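Setting Up Your Rorkeck Baby Monitor, Part 2: Pairing, Placing and the First Night

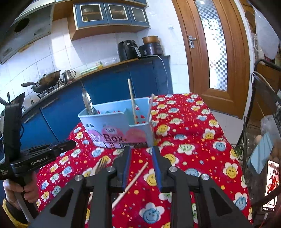 Red tablecloth, with a GenRobot.AI gripper held at the left.

Okay, so you've got the box open and both units charged (if you skipped Part 1, go back and charge them, I'll wait!). I wrote this section after setting up the Rorkeck for my own two kids, and then again for my sister-in-law when she was 38 weeks and couldn't bend down to reach an outlet. The leaflet in the box is fine but it's tiny, and I was reading it at night with a newborn on my shoulder, so I've spelled everything out.

You'll need the nursery unit, the parent unit, the two power cords and the wall bracket if you're using it. The screws that come with the bracket are for wood. For drywall, get your own anchors.

Pairing the two units

1. Put both units in the same room, a couple of feet apart. Plug them both in, even if they say they're full.

2. Turn on the nursery unit first. Hold the side button until the light goes green and then let go. If you keep holding, it goes into reset and you get to start over (ask me how many times I did that).

3. Turn on the parent unit. You'll hear one beep.

4. Press and hold PAIR on the parent unit until the light starts to blink. It'll blink for up to 40 seconds while it looks for the other one.

5. When the light stops blinking and stays green, you're paired. Whisper something at the nursery unit and you should hear yourself come out of the other one, probably with an awful squeal. The squeal is only feedback from having them so close together. Carry one of them out of the room and it goes away.

Note: If the light turns orange, pairing didn't work. Switch both units off, count to 10, and go back to step 2. If you get orange again, change the channel with the little slider underneath the nursery unit. My neighbor had the same monitor when my oldest was born and for one whole evening I was rushing upstairs for somebody else's baby!

Placing the nursery unit

6. Pick a spot at least three feet from any part of the crib. A dresser or a high shelf is good. I know it's tempting to clip it to the rail so you can hear every little sigh, but please don't.

7. Run the cord down behind the furniture and fasten it to the wall all the way to the outlet.

CAUTION: Cords are a strangling hazard. Never put the unit or its cord in the crib, on the crib, or anywhere a child could reach from inside it. Check again when baby starts to pull up to standing, and check again if you move the furniture. Their arms get long overnight, I swear.

8. Keep it away from the humidifier. Damp air got into our first one and it crackled for the rest of its life.

9. Turn the front toward the crib. It doesn't have to be dead straight.

Setting the sound level

10. The dial on the nursery unit goes from low to high. Start in the middle. On high you'll hear the furnace, the dog in the hall, and every grunt, and newborns grunt all night long (I thought mine was choking, he was just pooping). On low you might miss the early fussing and only get the full cry.

11. Set the volume on the parent unit separately. Have your partner stand by the crib and talk in a normal voice while you lie down in bed and listen. Do this with the bathroom fan running too, if that's something you use at night.

12. If you'd like the lights as well as the sound, leave the switch on the back at 2. That's the setting I use in the shower.

Note: The range is good, but brick walls eat it up. Walk through the whole house and out to the mailbox with the parent unit before you count on it. It gives a double beep when it loses the signal.

The first night

13. Leave the parent unit plugged in by your bed. On battery ours lasted over 15 hours when it was new and a lot less by September.

14. Do a trial run during a nap before you try it overnight. Sit in the next room with some tea and get used to what it sounds like.

CAUTION: A monitor doesn't replace checking on your baby. It can't tell you how she's breathing, and it won't help at all if the power's out and the battery is flat. Follow what your own doctor or midwife tells you about safe sleep.

Chunhua Jiang sent me a good tip for twins: put one unit between the two cribs (still three feet from each) and turn the dial down a notch, otherwise you get everything twice.

Part 3 covers cleaning, changing the battery and adding a second parent unit.

Last updated 16/01/2008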